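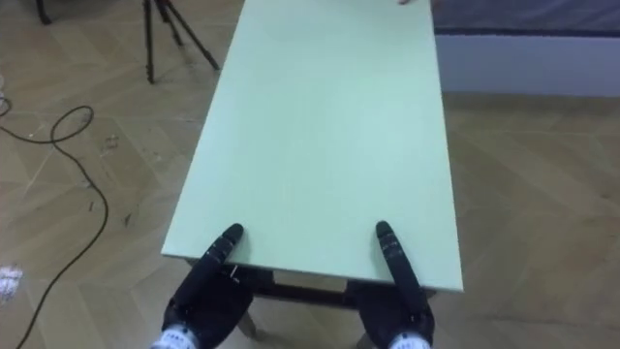

The mint green table top, seen from one end.

Right, small publisher admin thread. Our walking guide to Dedthorpe goes to print on 30th September and I've spent all week on stock and ISBNs instead of reading proofs.

1/ We're printing 3000 copies. Maretti, our printer, wanted the barcode as a vector file and I'd sent a fuzzy little JPEG. Redone now, and it looks so much sharper!

2/ If you do a paperback and a hardback you need 2 ISBNs, one for each. I knew this. I still put the same one on both covers in May – got it fixed before plates, phew.
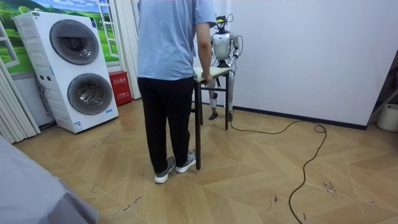 3/ Then the stock count. The spreadsheet said 113 copies of the Barredo cookbook and the shelves said 76. Turns out the missing ones went to Jotomberg on sale or return and I never logged them (sorry, spreadsheet).

4/ So every box going out now gets its own label with title, ISBN and quantity, and I scan it at the door. Cheap scanner, very loud beep, love it.

5/ Still can't decide whether to print the price on the back cover. Shops seem split on it. If you sell books, which do you prefer?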